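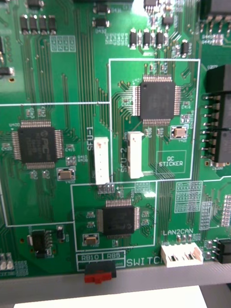

Una demostración mala vale menos que ninguna, según Kelechi Abubakar, y buena parte del trabajo de este año en Dridley ha consistido en aprender a reconocerlas antes de que lleguen al entrenamiento. «Al principio lo guardábamos todo», cuenta. «Si el operador dudaba medio minuto encima de un conector, eso también entraba. Después el modelo dudaba en el mismo sitio».

Inicio | Entrevistas | Robótica | Electrónica | Archivo | Contacto

Junio. Redacción de Telledside

El proyecto se llama Todcombe y quiere que un brazo aprenda a trabajar con placas electrónicas a partir de ejemplos hechos por personas: acercarse a un conector, accionar un interruptor, cambiar la placa de posición sin tocar los componentes. Cada ejemplo es un episodio completo, grabado por las cámaras junto con las posiciones del brazo. De momento hay 600 episodios grabados y 400 aprobados para entrenar.

Los 200 restantes no se borran. Se guardan en una carpeta aparte con una nota del motivo: mala sincronización, roce con un componente, agarre corregido a mitad de camino. «Queremos volver a ellos más adelante», dice Abubakar. «Un agarre corregido puede servir para enseñar a corregir, pero hay que etiquetarlo como tal. Mezclado con los demás solo estorba».

Preguntamos por qué placas y no cajas o botellas, que es por donde empieza casi todo el mundo. La respuesta es práctica. El encargo venía de Lawal, que repara equipos de control y tiene un banco de pruebas donde una persona pasa la jornada conectando y desconectando. Una placa, además, castiga los errores pequeños. Con una caja, un par de milímetros de desvío no cambian nada. Con un conector de cuatro pines, el episodio se ha perdido.

La cámara de la muñeca fue motivo de discusión en el equipo. Una parte prefería confiar en una vista fija, más estable y más fácil de calibrar. Abubakar defendía las dos. «Desde lejos se ve adónde va el brazo, pero no se ve el pin», explica. «Desde la muñeca se lee hasta la serigrafía, y a cambio la imagen se mueve todo el tiempo y los reflejos en los chips cambian con cada giro». Al final se graban ambas y el modelo recibe las dos a la vez.

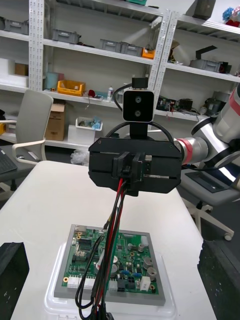

Los reflejos siguen dando problemas. El equipo probó a tapar las luces del techo y a grabar solo con una lámpara lateral, y los resultados mejoraron en el laboratorio y empeoraron en cuanto alguien encendió la luz normal. Desde entonces se graba a distintas horas y sin tocar la iluminación. «Si en el taller de Lawal entra el sol a las cinco de la tarde, el modelo tiene que haber visto algo parecido», dice.

Una sesión dura 2 horas como mucho. Pasado ese tiempo los operadores hacen movimientos más bruscos, y eso se nota en las curvas antes que en el vídeo. En una buena sesión salen 36 episodios. Entre uno y otro se gira un poco la placa, se desplaza el soporte o se cambia la altura de partida del brazo. Son cambios pequeños — a veces un dedo hacia la izquierda — que se apuntan en una hoja para no repetir siempre los mismos.

¿Y los operadores? Abubakar prefiere a gente que haya soldado o reparado alguna vez. Aprenden a manejar el brazo en una tarde y saben por dónde no se puede coger una placa. También ha tenido que pedirles que no sean demasiado finos. «Una persona con experiencia encuentra atajos, y cada una los suyos. Para el modelo es mejor que todos entren por el mismo lado, aunque sea más lento».

Sobre los plazos es prudente. Accionar un interruptor ya sale con regularidad si la placa está bien sujeta. Los conectores altos van peor, sobre todo cuando hay dos juntos y la pinza apenas cabe entre ellos. Para esa tarea hacen falta más ejemplos, y el equipo está pensando en cambiar la forma de los dedos antes de grabarlos. «Si cambiamos los dedos, parte de lo grabado deja de servir», reconoce. «Por eso lo estamos retrasando, y no sé si hacemos bien».

La próxima tanda se grabará con una placa distinta, todavía por elegir.

Última actualización: junio, 18:40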